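Subject: Re: [nasdale-runners] Evening sessions and the 400 m question
Date: 2022-08-18

On the list, a member wrote:

> I have been doing the Tuesday plan since April and I am still not
> sure I have the pacing right. The plan says 400 m repeats in lane 1,
> but lane 1 is nearly always taken by the faster group, so I end up
> further out. Does it matter? My watch gives me a different distance
> every lap and I don't know which one to believe. Also, is the Pekard
> group still going, and do I need to sign up for it?

It matters a little, and you can correct for it. A standard track is 400 m measured just out from the inside edge of lane 1. Each lane further out adds between 7 and 8 m to a full lap if you start and finish at the same line. By lane 5 you are running close to 430 m, so if you are aiming for the lap time on the plan you are working a good deal harder than it asks.

There are two ways to deal with it. One is to start from the staggered marks for your lane and finish at the common line. The other is to forget the lap and run to time. If the plan gives you 2 minutes a lap, run for 2 minutes wherever you happen to be, then take your rest. I do the second when the track is busy.

As for the watch, don't believe it on the bends. GPS tends to cut corners or swing wide, and the error adds up over a session. Mine is a Cuvis and it has a track mode where you tell it which lane you are in. That helped, but it needed a couple of warm-up laps before it settled down. If yours has nothing like that, switch off auto-lap and press the button yourself at the line. 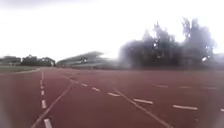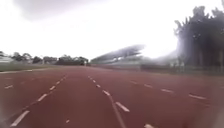
On pacing in general, I think most people on this plan start too fast. I certainly did. My first repeat in April was 66 seconds quicker than my last one, which tells you how the evening went. Now I try to keep all of them within a few seconds of each other and I treat the first one as the hardest to get right. If you can't say a short sentence by the end of the rest, take a longer rest next time and leave the speed alone.

The Pekard group is still going. They meet at the Nisbet Road gate and do a mile of easy running before anything else. You don't need to sign up, but you do need to be on this list so you hear when it is called off. They did move the long repeats to every other week – the plan on the web page is out of date on that.

One more thing, for anyone who has the old printed sheet: the recovery after the 800s should be 72 seconds at a walk. The sheet has it as a jog.

--
nasdale-runners mailing list
To leave the list, send a blank message with "unsubscribe" in the subject line.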